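Course handout, Unit 5: Marking out a work surface with tape

Read before the Friday session. Bring a steel rule, a soft pencil and a roll of painter's tape. The benches in the Faltus room are shared, so all marking has to come off by the end of the day.

## 5.1 Purpose of the datum cross

A datum is the reference from which every other position on the surface is measured. On a bare tabletop the usual choice is a corner, but table corners are often rounded or chipped, and the error carries into every later measurement. A tape cross laid on the flat gives an origin that can be reached from all sides.

Two strips are enough. The first is the baseline and the second is the cross line. Their intersection is the origin, written O in the worksheets.

## 5.2 Laying the strips

1. Wipe the surface and let it dry. Tape over dust lifts at the ends first.
2. Mark two pencil ticks for the baseline, 900 mm apart.
3. Fix one end of the tape at the first tick. Unroll the full length, hold it just clear of the surface, sight along one edge, then lower it.
4. Press from the middle outward with a flat thumb or a plastic scraper. Do not pull while pressing. Stretched tape creeps back and the line bows.
5. Repeat for the cross line, running it straight over the baseline.

Leave the overlap at the crossing. Cutting the upper strip to make a flush joint scores the table finish and gains nothing at this tolerance. 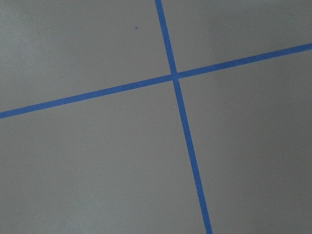 *Fig. 5.1 -- Crossing of two strips of blue tape on a matte gray surface.*

## 5.3 Edge or center

Tape has width, so "the line" is ambiguous until an edge is named. In this course the measuring edge is the left edge of the baseline and the lower edge of the cross line, as seen from the student's seat. O is the point where those two edges meet. Write the convention on the worksheet before taking any reading. Most of the disagreements in last November's reports came from one partner using the edge and the other the middle of the strip.

## 5.4 Checking the angle

Do not judge squareness by eye or from a photograph. A view taken off the perpendicular changes the apparent angle, and a strip nearer the lens looks wider than the same strip farther away. Measure on the table:

- From O, mark 300 mm along the baseline edge.
- From O, mark 400 mm along the cross line edge.
- Measure between the two marks. A square crossing gives 500 mm.

If the diagonal is out by more than 5 mm, lift the cross line and lay it again. A skewed cross can still serve as an origin, but the quadrants are then unequal in angle and the coordinate formulas in Unit 4 do not apply without correction.

## 5.5 Removal

Pull the tape back on itself at a low angle, slowly, upper strip first. Residue comes off with a damp cloth -- no solvent on the bench tops.

Worksheet 5 uses a grid spacing of 50 mm in all four quadrants. Hand it in with the diagonal check filled in.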